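Venwood Supply > Table & Pantry > Trays

Rorkano Tray, beige
Set of four, $57
In stock. Ships from Fladlow.

Plain low tray for snacks, pantry stuff, the coffee corner, whatever needs a home on the table. Rounded corners, raised rim all the way around. Stacks flat. Back in stock as of June, same size as before, same color.

Asked for most by gift shops and break rooms. Also people who do hampers at home.

What goes on it

Bottles, chip bags, fruit, small boxes. Tall slim gift boxes are the ones we get emails about. Think shortbread, the red tartan kind with "Joseph Walker" down the front in gold and dark script. Stand them up or lay them down, your call. If you're standing them, put them at one side and leave the front open for low things. Looks better and you can reach.
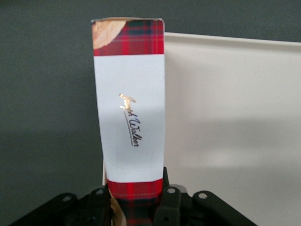
Colors

Beige only right now. Gray sold out, no date yet. Beige shows up nicely on a dark table, which is how Heather Baxter in our showroom likes to set it up. Goes with most packaging too, bright stuff especially.

Setting one up

Wipe it first, they come a bit dusty from the carton. Then start with the smallest box and build out from there. Keep loose fruit off until the end, it rolls. Chip bags lie flat beside the tray if you run out of room, green Lay's next to beige is a good look. Lemon for a bit of yellow. Tray with one little pinkish-purple box on it is plenty for a counter.
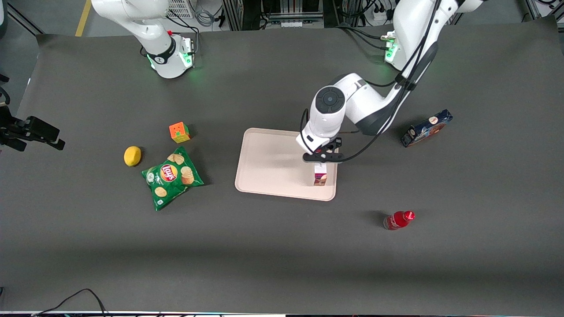 Don't overfill. Two or three things and some space reads as a display, ten things reads as a junk drawer. For bigger spreads put two trays side by side, long edges togther.

Care

Damp cloth, mild soap. No dishwasher. No scouring pads, they will mark the rim.

Ordering

Sold in sets only, no singles, sorry. Orders of up to 100 sets go out from regular stock, more than that write to Kenneth Skinner for a quote. Returns within 7 days, unused, in the orignal carton.

Tray only, groceries not included.

See also: Nakajima tray liner, Rorkano deep bin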